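Why Does Wood Have Stripes and Swirls?

Run your hand over a wooden table and look closely. The lines you see are called grain, and they were made while the tree was growing.

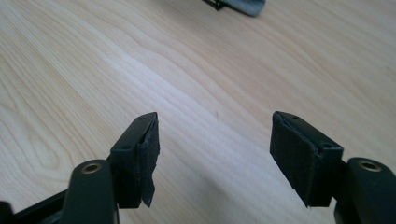

A tree grows thicker every year. Just under the bark is a thin layer that makes new wood. In spring, when there is plenty of water, the new wood grows fast and is usually pale. In summer it grows more slowly and comes out darker. One pale band and one dark band together make 1 year of growth, called a ring.

If you look at the end of a log, the rings are circles. Count them and you know how old the tree was. A tree with 85 rings lived for 85 years. The oldest oak in Estham Wood is thought to be some 348 years old, but it is still growing, so its rings have not all been counted.

So how do circles turn into stripes? It depends on how the log is cut. Saw a log the long way, straight through the middle, and the rings show up as nearly straight lines. Cut closer to the outside and the saw slices along the curved rings. Then you get arches, waves and ovals – the same rings, seen from the side.

Knots are different. A knot is the place where a branch grew out of the trunk. The grain bends around it, like water going around a rock.

Try it yourself

Cut an onion in half across the middle and you will see circles. Cut another one from top to bottom and the layers make curved lines. Ask an adult to help with the knife.

Words to know

Grain: the pattern of lines in wood
Ring: the wood a tree adds in one year
Knot: the mark left by a branch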